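Hand comparison, Pritstead bench, May
Minutes, item 3: Fornon and Viline controllers

The apple-to-bin task was run on both controllers with the same pair of hands, 30 trials each. Start pose: left fingers curled beside the apple, right hand open, bin lid up. Grip current limit stayed at 900 mA throughout.

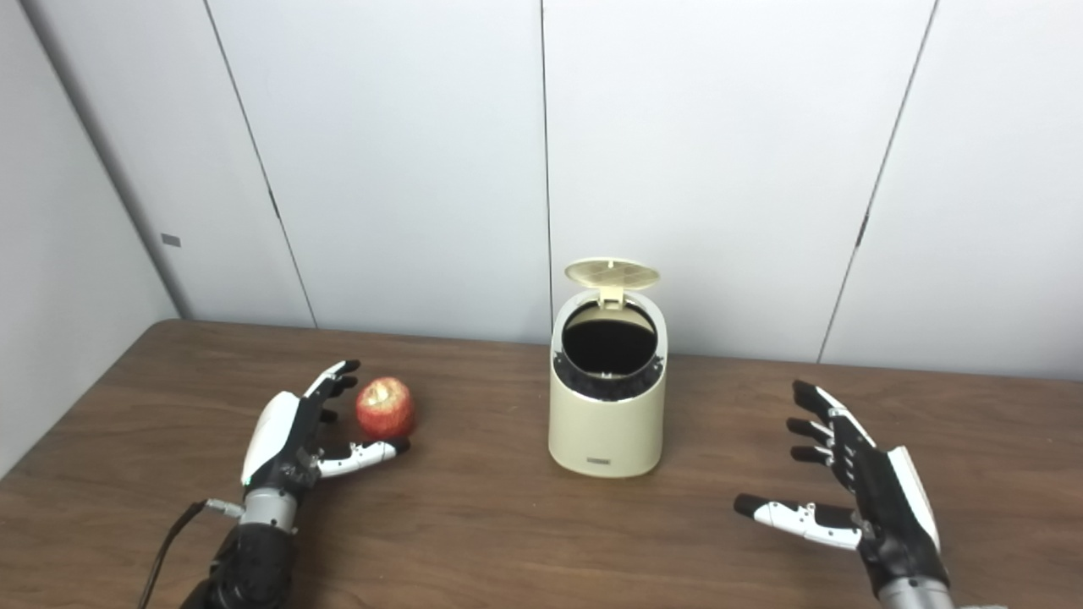
Mahasneh asked whether the thumb had been re-zeroed between controllers, as an offset there would favour whichever ran second. It had not - the Viline set will be repeated.

Fornon dropped 11 trials, all on the left hand. Logs to be filed under 444.

Action: re-zero both thumbs, repeat Viline, same limit.

Item 4 deferred.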